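## 3. Planner and arbitration

Both arms were supposed to share one motion planner. We wrote it in April, named it Baran, and spent most of the remaining project finding out what it did when the two grippers wanted the same bit of air. What it did was wait. Each arm politely yielded to the other until the watchdog killed the run.

The first fix was a priority flag: left arm wins. This removed the deadlock and introduced a right arm that rarely got to do anything. The second fix, which is the one we kept, hands out short leases on a shared volume over the middle of the mat. An arm asks for the volume, gets it for 700 ms, and has to ask again. If both ask in the same tick, the one closer to its goal pose goes first.

Leases live in a small process called Sedimau, separate from the planner, so we could restart one without losing the other. We restarted both a lot.
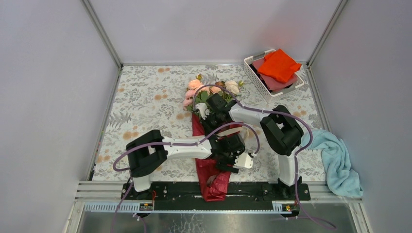
*Figure 4. Bouquet task: both grippers close together over the middle of the mat, with the red material between the arms.*

The bouquet task is where the lease scheme earned its keep – and where it looked worst. The grippers have to work near each other, so a volume sized for safety locks out the arm you need. We ended up shrinking it by hand, which the proposal had promised we would never do.

## 4. Results

We logged 205 runs of the bouquet task with the final lease settings. Of these, 173 finished without a watchdog stop. "Finished" means the state machine reached its last state. It does not mean you would give the flowers to anyone.

The remaining 32 split into two kinds:

- lease timeouts, mostly when one arm replanned halfway through its slot
- segmentation dropouts, where a fold in the red material became two objects and the planner picked the wrong one

The second kind is a perception problem and we would like to blame it on perception, but we wrote that too.

## 5. Known issues

- `jistura.yaml` still holds two copies of the joint limits. They agree at the moment.
- The replay tool, Flallska, drops the last message of every log.
- Lease length is a constant. It should depend on arm speed.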